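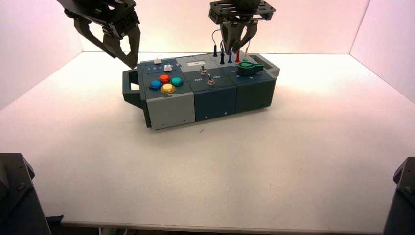 Reijo Valtonen
The proposal to adopt a single color convention for all public-facing push buttons should be tabled until the wording on labels is settled. Color has never been a sufficient signal by itself. Members who have worked on ticket machines and door controls will be aware that a meaningful share of the public cannot reliably tell red from green, and the draft currently places those two colors on opposing functions with no text requirement at all.

Garnero
I would ask that the draft be read in full before it is tabled. Section 5 requires a raised symbol on every button that starts or stops anything. The color rule is an additional measure and was never intended to stand alone.

Reijo Valtonen
Section 5 requires a symbol "where practicable." In my experience of procurement, that phrase means the symbol will be left off the first time a supplier quotes extra for it.

Sarance
I must support the previous speaker on this point. Our transit office accepted 24 ticket machines under similar language, and 2 of them arrived with symbols. The rest had plain caps, and the contractor was within its rights. We have been paying for adhesive labels ever since, and they peel by March.

Oskari Kiiskinen
May I raise the question of arrangement? The draft is silent on it. Where four buttons are set out in a diamond, users learn position much faster than they learn color, and position remains available to a person who sees no color whatever. I would rather the standard fixed the place of the confirm button and left the palette to the operator. 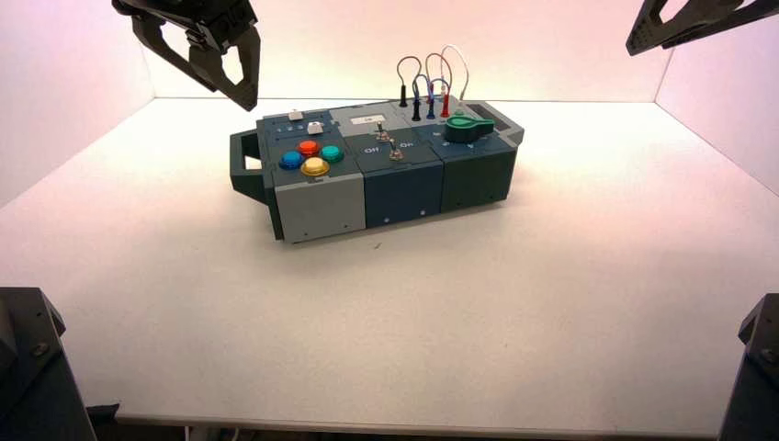
A row of four does not offer the same advantage, as the two middle positions are easily confused by touch. For that reason I suggest the standard address rows and diamonds in separate clauses, with a fixed confirm position in each. I can supply wording if there is interest.

Garnero
There is interest, although I have a reservation. Fixing the confirm position would put a large amount of existing equipment out of compliance on the day of adoption. Smaller operators cannot absorb that.

Oskari Kiiskinen
The clause could apply to new purchases only. I did not intend a recall.

Jellitz
With respect, "new purchases only" produces two conventions in the same building for many years. A visitor who learns the layout on the ground floor will press the wrong button upstairs. I consider that worse than the present disorder, in which people at least stop and look.

Sarance
I disagree. People do not stop and look. They press whatever is nearest their thumb.

Ruotsalainen
Moderator's note: please confine remarks to the draft. Proposed amendments should be posted in the amendments thread and kept under 500 words. Two have been removed from this page for length and may be resubmitted there.

Reijo Valtonen
Noted. I will submit one amendment striking "where practicable" from Section 5. I remain opposed to the color table in its present form — it should follow the labeling rules in the document, and it currently precedes them.

Oskari Kiiskinen
My wording on rows and diamonds is now in the amendments thread. Jellitz, your objection regarding mixed buildings is a fair one, and I have added a line requiring that all machines on one site be changed together.

Jellitz
Thank you. I will read it this evening and reply there.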